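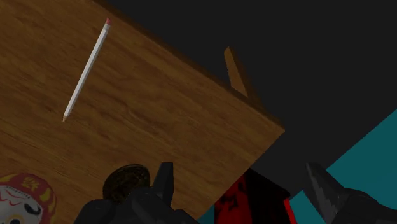 Wrist view, start of episode, pencil task. Attached to ticket 474 by H. Dunstan.

Ticket 474: Pearce policy ignores pencil, courts daruma
Component: Sumora sim, tabletop suite
Opened by: Hemi Dunstan
Assigned to: Eimear Quinlan
Status: Resolved, with grumbling

Hemi: Prompt is "pick up the pencil." Pencil is up the table with bare wood all around it. Over 200 episodes the policy grasped it in 14. In most of the rest it went for the daruma doll. The same checkpoint did fine on pencils last week, which is the number I put in the draft, so I would like this to be somebody's bug other than mine.

Eimear: Did you change the prompt wording?

Hemi: No. Same string, same seeds.

Eimear: Did you change the distractors?

Hemi: I added distractors. That's the experiment. The old set was the pencil and one round dark thing. The new set adds the doll and the red and black item.

Eimear: So last week it had two things to choose from and one of them was a pencil. Please run it on the new layout with the prompt left blank.

Hemi: Blank prompt, 200 episodes, same seeds. It grasped the pencil in 14. I have checked that I didn't load the old log. I checked again after lunch.

Eimear: Then it isn't reading the prompt. Look at the text encoder path in the Fullier config.

Hemi: The path points to a folder that doesn't exist. The loader prints one warning, between two progress bars, and substitutes a vector of zeros. Very considerate of it.

Eimear: Fix the path, make the missing folder a hard error, rerun with and without the prompt. Report both. A success rate with no blank-prompt run beside it doesn't go in the paper.

Hemi: Rerun done. 174 with the prompt, 14 without. Still fails on 3 seeds every time, all with the pencil near the far edge. Opening those separately under Bredeck.

Eimear: Good. And the number in the draft?

Hemi: Removed. It had a nice figure, too.

Closed 22nd June. Blank-prompt run is now on by default in the eval script. Do not turn it off to save time, Hemi.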